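News from the Clemby site: the tray line

Since September the Doltel arm does the first part of the tray work in our kitchen at Clemby. It takes one piece of fruit, puts it on a plate and waits for the next. On a normal day we send out 2,140 trays to the schools and offices that Sesbridge serves, and before, every apple on them was placed by hand.

Training is done at a separate table, away from the line. We use one apple and one plate, and the two of us who work there change the positions between the tries. The arm must learn that the apple can be at any side of the plate.
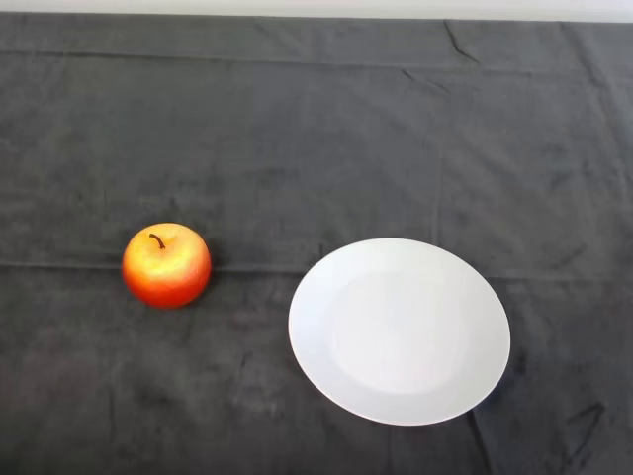
Wendy Haslam writes from the evening shift that her wrists hurt less now, but that she misses the talking at the line, and she would like to know who decides the speed. The speed is decided by the shift lead, and it can be changed at the panel by anybody on the shift. We will put this on the notice board also.

Of the 31 people in the tray team, almost 30 have had the short course from Lorente. No contract hours were cut. Two colleagues moved to checking, where they look for bruised fruit, a job the arm does not do.

If you want to try the training table, write your name on the list beside the canteen door. A turn takes half an hour and is paid as normal work.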